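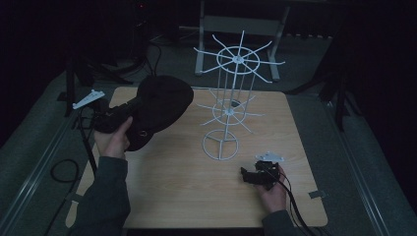
Figure 2. Spinning wire rack on the work table, with a hand-held gripper in each of the operator's hands.

4. Shop-floor tasks: the spinning rack

4.1 Reasons for including the task

Most published work on household and shop chores deals with objects that stay where they are put. A mug remains on the shelf until it is lifted, and a folded towel keeps its place while the arm moves round it. Small shops are full of fittings that do not behave in this way. The spinning rack is among the commonest of them, and it was named by the staff of all four shops that took part in the Brakell survey (Section 2) as a fitting they would gladly hand over to a machine at the end of the day.

The rack used in the present study is made of thin white-coated rods and has two tiers of outward-pointing arms above a round base. It is light enough to be lifted with one hand. Work on the rack as it is done in a shop consists of three jobs: turning it so that the wanted side faces the worker, hanging goods on the arms, and taking them off again. Each is easy for a person after a few minutes' practice. Our question is whether a two-armed machine, taught only from recorded human work, can do any of them well enough to be left alone with it.

4.2 Setting and recording

All recordings were made at a square wooden table with the rack standing near the middle (Figure 2). The operator worked from one side only and did not walk round the table, as the fixed base of the Grostinura machine would not later allow it to do so. Operators used two hand-held grippers in place of their own fingers. A movement which cannot be made with the hand-held device cannot be made by the machine either, and operators were asked to give up on any attempt that would have needed a bare hand.

Seven operators took part. Four had worked in shops and three had not. Each was shown the task once by Menaka Selvanayagam and was then allowed to find a way of working that suited them. We did not lay down which hand should steady the rack. In the event all but two operators steadied with the left and worked with the right, although they differed a good deal in where they took hold. Those with shop experience tended to hold the upper ring, while the others more often took hold of an upright.

In total 3,070 attempts were recorded. Attempts were kept whether or not they ended well, and the outcome of each was marked by Liam Costello from the recordings, with a second marking by Ailbhe Coughlan where the first was in doubt. The two disagreed most often over whether an item hanging from the very end of an arm should be treated as hung. We settled on a strict rule: the item had to pass the bend at the end of the arm and stay there when the rack was next turned.

4.3 Tests with the machine

The machine was then tried on 242 fresh attempts, spread over the three jobs. The height of the table was the same as in the recordings. The rack was placed by hand before each attempt and its starting angle was left to chance. An attempt was stopped if the rack fell, if an item left the table, or if the machine made no progress within the time a slow operator would have needed.

Turning the rack was the job the machine did best. It learned to push an arm of the upper tier sideways with a closed gripper, a method several operators had used, and it usually brought the wanted side round. It was less good at stopping. Where a person lets the arm run lightly against the gripper and so slows it, the machine tended either to let go too early or to press hard enough to shift the whole rack across the table. The second fault matters more in a shop, where a rack is seldom far from the edge of a counter.

Taking goods off the arms came next. Success depended strongly on the kind of item. Stiff cards with a punched hole came away cleanly. Soft items folded round the arm as they were pulled, and the machine did not seem to notice that they had caught. In several attempts it carried on with the withdrawing movement until the rack tipped, although the steadying gripper was in place and could have prevented this had it closed sooner.

Hanging goods was the hardest job, and we do not consider that the machine can yet do it. The rods are thin and pale, and they cross one another from most points of view. The machine often aimed at an arm behind the one it should have used. When it did reach the right arm it could thread a large loop but very seldom a small hole. Operators also found this difficult at first, and their early recordings show many second and third tries. The machine copied the trying again but not the small change of angle that made the later tries succeed.

4.4 What the results mean for shops

It would be wrong to conclude from these trials that rack work is beyond present machines. A shop that wished only to have its racks turned and cleared of stiff goods at closing time could be served by a system of this kind, provided that someone remained within reach. Filling racks is another matter. The manager of the Moynihan shop, who watched a day of tests, judged that she would spend longer putting right what the machine had hung than she would have spent hanging it herself. Our own timings, given in Table 5, support her view.

Two changes seem worth making before the task is repeated. The first is a better sense of load at the steadying gripper, so that a caught item is felt before the rack begins to tip. The second is a wider choice of racks. The earlier trials by Asuka Sugiyama and Fionnuala Ó Flaithearta with the Flisero shelf unit (Section 3) showed that a method learned on one fitting may fail on another that looks much the same to a person, and we have no grounds to expect wire racks to be an exception. Heavier floor-standing racks, which turn more slowly and do not slide, may prove easier than the table model. Recordings with two such racks are planned for September.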